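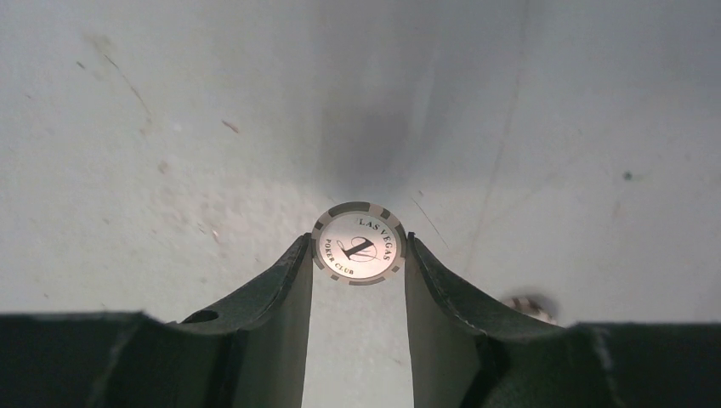

Spec sheets for small two-arm benches lead with payload and reach. For light handling work, I would put both well down the list. The Benico kit, as quoted to us through Tadar in June, is a fair case for reading the sheet from the other end.

A poker chip weighs next to nothing, so payload is irrelevant. The difficulty is thickness. A chip lying flat offers very little rim to close on, and a few millimetres of height error puts the fingertip into the table or over the top of the piece. Once the chip is up on its edge between two flat finger faces, a small angular error at the wrist becomes a large one at the slot. The sheet gives repeatability for the bare arm. It gives nothing for the fingertip under load, where the buyer needs it.
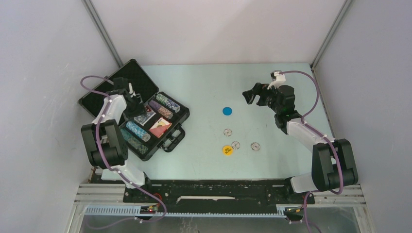

Opinion by the automation editor
Jul 29, 2021

Packing chips back into a moulded case tray is a harsher test than the usual cube and bin. The rows are close together, the chips stand in stacks, and the propped lid takes away part of the approach from behind. A cube forgives a bad release. A chip set down at a lean can foul the next one in its row.

My second complaint concerns the other arm. Two arms on a common mounting plate roughly double the cabling and calibration, and the price follows. Over a case this size the working volumes overlap, so one arm will often wait for the other to clear. Buyers should ask for cycle times with one arm parked. Skála publishes that figure for its bench and Benico should do the same.

I would also ask for a success rate by colour and by starting pose, over no fewer than 149 attempts. A single figure of 92 per cent can hide a total failure on one kind of chip. If 8 chips in a hundred need a hand to finish, the labour saving is mostly gone.

The Karkau fingers, sold as an option, deserve to be standard. Finger geometry decides more of this work than motor torque does, and it is the cheapest part on the quote to change.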